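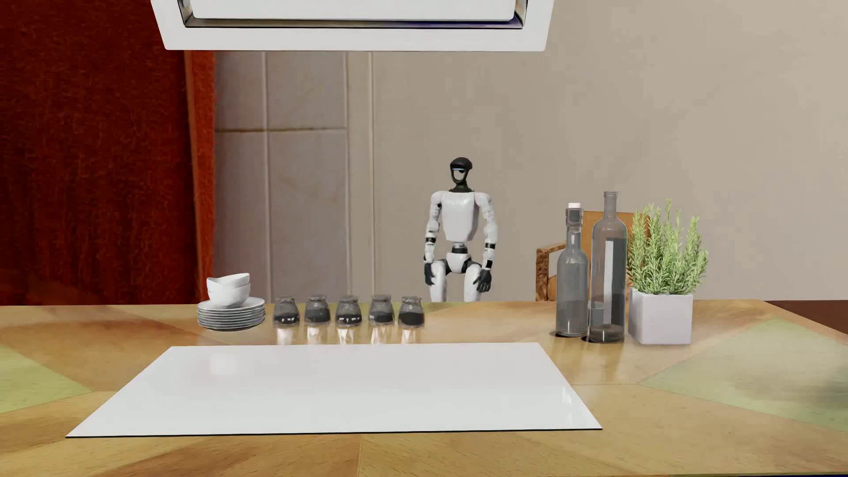 Does Nelivard get better after the training camp episodes?

Posted by mossybench in Anime & Manga > Sports series

Okay so I need some help from people who are further along than me. My cousin has been bugging me since September to watch Nelivard (the rowing one, with the two brothers and the lake town) and I finally gave in. I blew through the first 17 episodes in a week and a half and I was completely hooked. The regional qualifier had me standing up in my living room at one in the morning!

And then the training camp started. I'm on episode 27 now and they are still at the camp. Still! There was an entire episode where they repainted the boathouse, and another one that was mostly the coach telling a story about his old teammate while everybody ate noodles. I like these characters, I really do, but I signed up for boat races and I haven't seen one in forever.

So my first thing is, does it pick back up, and when? I don't mind mild spoilers, just please don't tell me who ends up in the stroke seat because I've managed to avoid that so far. The other thing is whether I'd be missing anything if I skipped to the end of the camp. I looked for an episode guide and the only one I found was half in German and stopped at season one.

Oh, and sub or dub? I've been watching subbed but my husband wants to join in and he does his model kits while the TV is on, so he's never going to read anything. I don't want to switch if the dub is bad.

Thanks in advance, and sorry if this gets asked every month.

Hannelore Kuhlmann

Hi mossybench! You are so close, please hang on. The camp wraps up pretty soon after where you are and the next race is the one everybody talks about. I won't say anything about who sits where, but clear your evening, because it runs across several episodes and every one of them stops at a horrible spot. I tried to be sensible and watch one a night. That lasted exactly one night.

About skipping. I've watched the whole show twice now, all 49 episodes, and the first time through I felt the way you do about the camp. I was grumbling at the screen. On the second watch it turned into one of my favorite stretches, mostly on account of the coach. That noodle story you mentioned comes back in a big way, so please tell me you were paying attention and not folding laundry (I was folding laundry, and I had to go back). The boathouse one you can forget about. It's cute, there's a nice bit with the younger brother and the ladder, and that's all there is to it.

If you really can't stand any more, here's what I'd do. Watch the one where Gerlach shows up at the dock in the rain. He looks like a throwaway rival at first, with the haircut and the speeches, but you need to know why he left his old crew or the final won't land. Then watch the night practice episode, and then the last one at camp, with the bus. You can read a recap for anything in between and you'll be fine.

One more thing, the opening song changes right after the camp ends, and don't skip it the first time! The new one is so much better, and there are little shots in it that only make sense later. I still have it on my running playlist.

On sub versus dub, I'm a sub person so I'm not the best judge. I did watch a couple of dubbed episodes at my sister's place and the older brother sounded good to me. The younger one was kind of shouty, but he's shouty in Japanese too, so I guess that's fair to the character. Your husband will survive.

If he ends up liking it, try Cellen next. It's fencing, it's shorter, and it hardly ever leaves the gym.

pondskipper_

it gets good at the race. skip the camp its filler. dub is fine

Ingeborg Ackermann

I have to disagree with pondskipper_ here, because the camp isn't filler, it's straight out of the manga. It's even longer on the page! The show cut a whole side plot about a borrowed van. What people usually mean is that it's slow, and okay, sure, it's slow. The only part made up for the show is the festival episode, and you're already past that if you're on 27.

My own experience was a little different from Hannelore's. I never had trouble with the camp, and the place where I bogged down was later on, when they go to Eruvley for the invitational and we spend ages meeting the other crews. Eight rowers to a boat and everybody gets a sad childhood. I stopped watching for most of a winter and only picked it up again when I had the flu and nothing else to do. I'm really glad I did, but I'm telling you now so it doesn't catch you off guard like it did me. If you get stuck there, jump ahead to episode 47. You'll be a bit lost on who some of the opponents are, and it won't hurt the ending much.

For the dub, I've heard all of it, and I'd say go ahead and switch. My kids can't keep up with subtitles yet so we did a family rewatch in English. The first handful of episodes are stiff, and you can tell the cast hadn't settled in, but you'd be coming in well past that. The coach is wonderful. He's got this tired, scratchy voice that I now hear in my head whenever I read the manga. They do pronounce the name of the lake two different ways depending on who's talking, and once you notice it you can't stop noticing it. I'm sorry for passing that on.

The one thing I'd go back to the subs for is the radio commentary during the races. In the subbed version you get both announcers talking over each other, and in the dub they thinned it down to one guy. It's a small thing, but I love those two and their bickering over the weather.

If your husband is starting fresh, I wouldn't make him begin in the middle of camp! Put on the regional qualifier for him first. It worked on my father-in-law, who had never watched a cartoon on purpose in his life and now texts me about split times.

mossybench

Thank you all, this is so helpful! I'm going to stick with the camp and skip nothing, mostly because Hannelore has me worried about that noodle story. I was in the kitchen for half of it, so I guess I'm rewatching that one tonight. We'll try the dub with the qualifier over the weekend and I'll come back and say how it went. Also I did notice the new song in the previews and I've already been humming it.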